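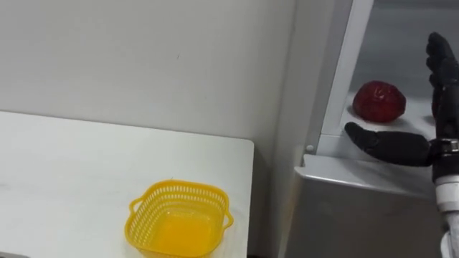 Fruit Corner at the Lakau Market Kitchen

Welcome to our small gallery page. In April we moved the fruit from the hallway to the new room on Laskowska.

White table and yellow basket
The basket is plastic, with narrow slots in the sides. We keep it near the end of the table. I paid 20 for it at the shop in Clarnwood, and I think it was a fair price.

Refrigerated cabinet
It is gray and white, with a dark red fruit inside. It stands to the right of the table, so the walk with a full basket is very short.

The wall
Light gray and still plain. I would like to hang a shelf there, but first we must agree on the height.

The room is open from 10 on market days. Please bring your own bag.

Renata Nowicki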